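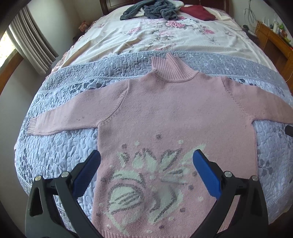 Why do jumpers go bobbly?

Grown-ups say a lot of things about jumpers. They say wool is always warmer. They say a bobbly jumper is a cheap jumper. They say you must fold it, never hang it. Some of that is true, some of it is half true, and some of it gets repeated because somebody's gran said it. Let's check.

What is knitting, anyway?

Look very closely at the sleeve of a jumper. Use a magnifying glass if you have one. You should see rows of tiny loops, each one pulled through the loop below it. That is knitting. A T-shirt is knitted too, only the loops are so small that you may not believe it until you look.

A bed sheet is usually different. It is woven, with threads going over and under each other in straight lines. Pull a sheet sideways and not much happens. Pull a jumper sideways and the loops change shape and let it stretch. Let go and they spring back, mostly. If you pull your sleeves down over your hands every day for a whole winter, you will find out what "mostly" means.

Why are the edges stripy?

The cuffs, the hem and often the collar of a jumper are made in a stitch called rib. It has ridges and dips, like a tiny ploughed field. The ridges pull in close together and open up when something pushes through, such as your hand or your head. So a ribbed collar can be small enough to sit near your neck and still get past your ears.

Does a tall ribbed collar keep you warmer? It covers more neck, so probably, yes. Does it itch? Ask the person wearing it and don't trust the label. "Super soft" is what somebody selling jumpers would say.

How does the picture get there?

There are two main ways to put a flower or a leaf on the front of a jumper. One is to print it or sew it on afterwards. The other is to knit it in, by changing from one colour of yarn to another in the middle of a row. The pink jumper at the top of this page has a knitted design in pale green and dark grey, with leaf and petal shapes and a scattering of dots.

Knitted pictures have a problem. Every stitch is a small blob of a single colour, a bit like a square on squared paper. Try this: draw a leaf on squared paper by colouring in whole squares only. The curve comes out as steps. Use bigger squares and the leaf looks worse. Use tiny ones and it looks smooth, but it takes you all afternoon. A patch of 20 squares by 20 is already 400 squares, and that is not a big leaf.

So what about the bobbles?

The fuzzy bits on a jumper are called pills. Yarn is made of lots of short, thin hairs called fibres, twisted together. When you rub against a table, a school bag or your own arm, some of the ends work loose. They tangle with each other and roll up into little balls. Look under the arms first, as that is where plenty of rubbing goes on.

Does pilling prove a jumper is badly made? No. Very soft, expensive jumpers can go bobbly quickly, because soft yarn is often loosely twisted. Rough, scratchy yarn may hardly pill at all. A bobbly jumper has been rubbed, and that is as much as the bobbles can tell you.

Should you pull them off with your fingers? It is very tempting — but a hard tug can drag out more fibres. Ask an adult to help with a jumper comb instead.

Fold it or hang it?

This one holds up better. A jumper is heavier than it looks, and on a hanger all that weight hangs from the shoulders. Heavy ones can stretch and grow odd little points there. A thin, light one may be perfectly fine.

To fold one, lay it flat on a bed and smooth out the creases. Bring the sleeves in across the body, then fold the bottom up to the collar. Some people say it must be face down when you start. Try it both ways and see whether you can tell the difference in the drawer.

Words to know

Rib: a stretchy stitch with ridges.
Fibre: one of the thin hairs that make up yarn.
Pill: a small ball of tangled fibres.
Hem: the bottom edge.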